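The Half Second Before the Grab
My week with the people who write the part of the robot that decides

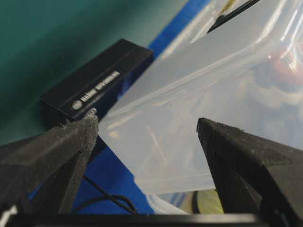 I had been in the building for maybe ten minutes when Noemí Villalobos told me I was asking the wrong question. I'd wanted to know how the robot learns to pick things up. "Picking up is the easy bit," she said, already typing. "Ask me how it knows when to stop changing its mind."

So I asked, and that was my whole first afternoon gone!

Noemí works on the planner at Plerkuren, a small software outfit on the second floor of an old shoe warehouse in Skemcombe. They don't build arms. They buy those, bolt them to tables and spend their days on the code that sits between what the camera sees and what the motors do. The product is called Udeo (I heard it pronounced three different ways, and I've given up asking), and what it does is take a picture, guess what's in it, pick somewhere to put the fingers, and plot a path to get there. Then it does all of that again, 30 times a second, while the arm is moving.

You can probably see the trouble coming. I couldn't. If you make a fresh guess 30 times a second, you get 30 chances a second to disagree with yourself. Early versions of Udeo would head for one side of a box, get a slightly different view on the way, decide the other side looked better, swing over, and then like the first side again. Lamisi Tetteh, who runs the perception half of the team, played me an old recording. It looked like me in front of an open fridge.

The fix they landed on is almost embarrassingly human. Once the planner picks a grasp, a new one has to beat it by a decent margin before the arm will switch, and the margin grows as the fingers get closer. In the last stretch it would take something pretty dramatic to change its mind. Noemí calls this "stubbornness," and that's the name of the setting in the config file, too. I checked.

Lamisi's headache is plastic. Frosted plastic, mainly, the milky kind that storage tubs are made of. Clear stuff is bad, she told me, but at least everybody knows it's bad. The cloudy kind lets some light through and bounces some back, so you get a bright streak across the lid that looks an awful lot like an edge, plus a smear of color from whatever's inside that looks an awful lot like an object you could grab. Look at the wrist camera's view with a tub in it and you'll see both: white highlights along the top, and a blurry reddish-pink something showing through the side. Your brain sorts that out without bothering you. Udeo used to aim for the pink.

"It wasn't even wrong," Lamisi said. "There was a thing there. It just had a wall in front of it."

Her answer was to stop asking the vision model for one picture of the world and make it give her 2: what surface would I hit first, and what do I think is behind it? The planner only gets to put fingers on the first. The second is handy for other jobs, like guessing which tub you want. It sounds so obvious written down, and it took them most of a winter.

Then there are the cables. Oh, the cables. A thin black cord looped on a blue surface is a few pixels wide, and if the software tidies up its depth map too eagerly (which it does, to get rid of speckle) the cord gets tidied away with the speckle. As far as the planner knows, that's open table. Arūnas Pētersons keeps a folder of these. It has 200 clips in it, and he made me watch a lot more of them than I'd planned to. He now runs a separate little detector that looks for nothing but skinny, bendy things and paints a keep-out zone along them before the cleanup step gets its hands on the data.

Arūnas is also the author of my favorite thing in the place, the replay tool. Every run gets logged, and you can scrub back to any moment and see what the planner was thinking: each grasp it considered, its score, and which one won. You can change a number and ask what it would've done instead. I spent a happy hour turning stubbornness up and down like a kid with a volume knob. At zero it dithers. At full it commits to its first idea with the confidence of my uncle giving directions.

I asked Kirsten Hjaltested, who started the company, whether all this hand-tuning was going to be swept away by one giant network that does the lot. She gets that one at every dinner party, apparently. She thinks some of it will be, and she has 6 people trying out exactly that on the far side of the room. But she wants to be able to open the log after a bad grasp and point at the line where it went bad, and so far the big network just shrugs at her.

Her first customer, a parts supplier called Pacheco, feels the same way. Mervin Fortin looks after their packing stations, and he told me over the phone that he doesn't much care how clever the thing is. He wants it to say "I'm not sure" out loud. Udeo does that now: if the top few grasps all score low, the arm backs off, takes another look from a new angle, and only then asks for a person. Mervin would like it to ask sooner. Noemí would like it to take one more look first. They were still arguing about it by email when I packed up my notebook, and I'd been copied in on the thread for some reason, so I can report that as of this morning the setting is halfway between the two and neither of them is happy with it.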